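Nuvcombe teaches a robot to stop being fooled by wallpaper

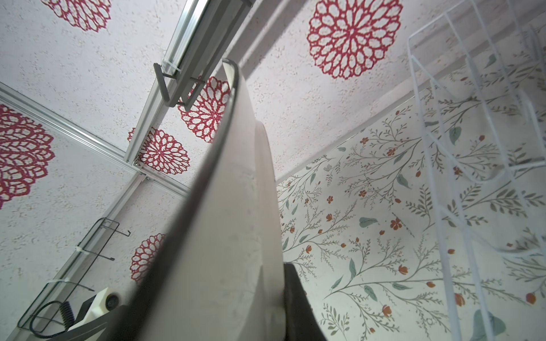 March 15, 2021 - We're really happy to share a result our little group at Nuvcombe has been chewing on since October: a training method we call Histwood, which helps a robot arm keep track of its own gripper when the background gets busy. Plain gray walls are easy. So we went the other way and gave the wrist camera big red flower medallions overhead, leafy botanical wallpaper on the back wall and a white wire dish rack standing in front of it - my grandmother would have loved it!

We recorded 3,950 short reaches across 16 different wall coverings, then held 4 of those coverings back for testing. With our older training recipe, the arm lost track of its fingertips in 301 of the test reaches. With Histwood, that number dropped to 16, and we didn't change a single motor or camera to get there.

The trick is pretty simple (I say that now, after a long winter of it). During training we swap the patterns behind the gripper over and over while the motion stays the same, so the model learns to lean on the shape of the fingers.

Our friends at Duman are trying the method on their sorting line next, and the code and recordings will be hosted by Dikanen. If you'd like to try it on your own arm, or you own some truly loud wallpaper, write to the Nuvcombe press desk and we'll get right back to you.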